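How to Skim Coat and Paint a Plaster Wall Without Ridges

Reading time: 6 minutes

Old plaster walls are rarely flat. They have hairline cracks, lumps from earlier repairs and edges where one coat of paint stopped and another began. A skim coat hides most of this. It takes patience and a lot of sanding, but a careful beginner can do a bedroom wall over a long weekend.

The wall used for these instructions is in a back bedroom in Arnmont. It measures 134 inches along the baseboard and had three coats of old paint on it, the top one a flat green.

What you need

Premixed joint compound, all-purpose for the first coat and lightweight for the second
A 12-inch taping knife and a 6-inch knife
A mud pan
A pole sander with 120 and 220 grit screens
Bonding primer
Mesh tape for cracks
A work light with a long cord
Plastic sheeting, painter's tape and a dust mask

Step 1. Clear and wash the wall

Take off the switch plates and put the screws in a bag. Pull any nails and picture hooks. Wash the wall with warm water and a little dish soap, then rinse with clean water. Grease and soot stop compound from sticking, so spend extra time near light switches and above radiators. Let the wall dry overnight.

If the house was built before 1978, test the paint for lead before you scrape or sand anything. Test kits are sold at most hardware stores. If the result is positive, stop and read up on lead-safe work first.

Step 2. Fix what is loose

Tap along the wall with your knuckles. A hollow sound means the plaster has come away from the lath. Small hollow spots can be held with plaster washers and short screws. Large ones should be cut out and patched with drywall of the same thickness.

Scrape flaking paint with the 6-inch knife until you reach an edge that holds. Rake out cracks to a shallow V, brush out the dust, and cover them with mesh tape. Press the tape flat. A wrinkle in the tape will show through two coats of compound.

Step 3. Prime

Roll on one coat of bonding primer. Glossy paint needs a quick pass with 120 grit first. We used a gray-tinted primer from Nisbet, which makes it easier to see where the compound has gone on thin.

Step 4. First coat

Stir the compound with a splash of water until it is as loose as pancake batter. Load the mud pan, not the knife. Start in an upper corner and pull the compound down in strokes the length of your arm. Hold the knife at a low angle to spread and a steeper angle to smooth.

Work in sections and overlap each one by a couple of inches. Don't go back to fix small ridges once the surface has started to set. They come off faster with a knife the next day – chasing them while they are tacky only tears the coat.

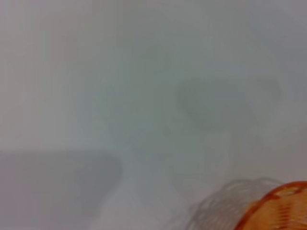
Light and dark tones on a pale surface, close up.

Leave the first coat for 24 hours. Damp areas look darker than the rest. In a cold room it can take two days. A fan helps, but keep it pointed at the ceiling. Blowing hard on the wall dries the skin first and causes cracks.

Step 5. Second coat

Knock down the ridges with a clean knife held almost flat. Wipe off the crumbs. Put on the lightweight compound in the other direction, side to side, and thinner than before. You should be filling the low lines left by the first coat and little else.

Step 6. Sand by side light

Turn off the ceiling light. Stand the work light close to the wall and aim it along the surface. Every bump throws a shadow this way, and hollows show as dark patches with soft edges. Circle them lightly in pencil.

Sand with 120 first and then 220. Use light pressure and keep the sander moving. If you reach tape or primer, stop and fill that spot again. Move the light to the other end of the wall and repeat – faults that are hidden from one side often show from the other.

Step 7. Prime again and paint

Vacuum the wall with a brush head and wipe it with a barely damp sponge. Fresh compound soaks up paint unevenly, so it needs a full coat of primer before color. Two coats of matte or eggshell finish the job. Avoid semi-gloss on a large skimmed wall.

Cleanup

Scrape leftover compound into the trash. Never wash it down the sink. Rinse the knives, dry them right away and hang them up.

Related guides

Choosing a Taping Knife: Hunder and Sellolent Compared
How to Patch a Ceiling Crack
Removing Wallpaper Paste From Plaster
Storing Leftover Joint Compound

Last updated 21 December 2023 | Contact us | Back to top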